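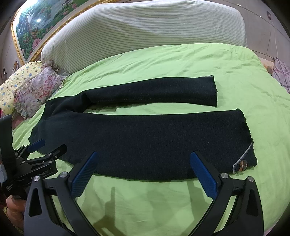
Kalten gripper upkeep: report for the second funding period

The hand-held gripper has had a very good few months! It has now been through 1,336 open-and-close cycles on clothing and bedding since the last report, and the jaws still meet squarely. Helmut Pfeiffer checks the pivot screws at the start of each session and after every 500 cycles. One worked loose in the early weeks – a drop of thread lock cured it and we have had no trouble since.

The blue finger pads are the part we are happiest with. Their texture holds knitwear well, and a pair lasts far longer than the smooth ones we began with. Changing both takes Roswitha Vogler roughly 20 minutes, including wiping down the jaws and checking that the pads sit at the same angle.

Still to do: the strap on the mounting bracket wants a better buckle, and Idalina Coelho is writing up the cleaning routine (fluff gets into the pivots, wool especially). We have 2 spare sets of pads left and would like to order more before August. The cost fits within the present budget.

Rhys Cosgrove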